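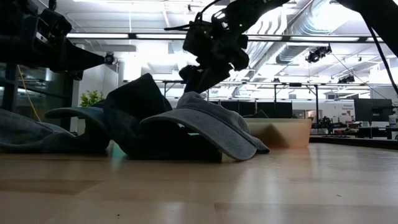 Home Tickets Queue Docs Log out

Ticket 2185: cap sorting, eval success below reported result
Opened by: Qusai Fakhoury
Project: Tendcombe

Policy trained on 158 demos, evaluated over 44 trials. Most failures are double grasps on overlapping caps.

Fadi Khalaf, 14:10
Checked the eval config. Action chunk offset was 2 steps late against the training data. Corrected and restarted the full set. Do not cite the September number until the rerun is in.

Status: open, waiting on rerun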